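Cluvmont is looking for an operator and fault reporter for the two-arm table cell

Last updated: September

We are a small company that teaches robot arms to do table work, mostly picking up and placing light things such as cups. In the spring we had a fault on one of our cells that we did not understand for a long time, and it changed the way we work. Now we want to hire one person whose main task is to run the cell and to write down what goes wrong with it. This page tells you what happened, what the job is and how to apply.

The fault was as follows. During a normal run the right arm was lowering its gripper to take a cup. The control program lost contact with the wrist for a very short time, and when the contact came back, the arm did not wait for the operator. It continued to its last target at full speed. The gripper hit the table and one finger was bent. The operator had her hand outside the work area, so she was not hurt, but she had been reaching in between two runs the whole morning, as all of us did at that time.

We first believed it was a mistake in the program. Koen Peeters read the logs for all 191 runs of that series and found the same loss of contact in 3 of them. In the other 2 the arm was already standing still, so no person noticed. The cause was a cable at the wrist which was pulled a little each time the arm turned far to the inside. We replaced the cable, gave it more length, and changed the program so that after any loss of contact both arms stop and stay stopped until a person releases them.

The work is done at a table with an arm on each side. The cups wait on a low wooden shelf, sorted in columns, and the arms reach in from left and right.
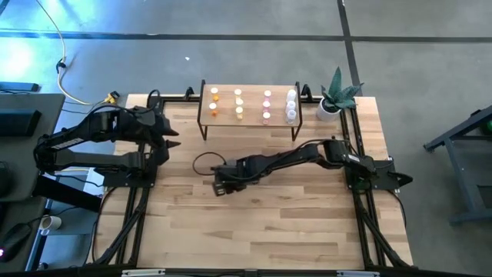

Thijs Kramer wrote to us after reading the first version of this page that a longer cable only moves the problem to another day, because a loop that hangs free can also be caught by the other gripper. In his opinion the cable should be checked by hand before every series, and the person who checks it should have the right to cancel the series without asking. We agree with him, and both points are now part of this job.

Your tasks will be:

- to prepare the table and start the runs, using the check sheet
- to move both arms slowly through their full reach before each series and watch the cables while they turn
- to stop the cell when something sounds or looks different from usual, also when you are not sure
- to write a short report for each stop, with the time, the position of the arms and what you did before it
- to talk with the programmers once a day, at 4 p.m., about the reports

You do not need a degree. We ask that you have worked near moving machines before - in a factory, a workshop, a laboratory or a similar place - and that you can write clear English. It does not have to be perfect English, as you can see from ours. Patience matters more to us than speed. The runs are long and look very much the same, and the fault in the spring was easy to miss for this reason.

The position is full time, for 2 years, with a trial period of three months. You will be trained by the present operator, who is moving to our Grodska site. We pay for the safety course and for the shoes.

Please send a letter of one page and a list of your former jobs to the Cluvmont office, with the word "operator" on top. In the letter, describe one time when a machine near you did something it should not do, and what you did in the first minute. It can be a small thing. We read all letters and we answer all of them, but it may take us a few weeks.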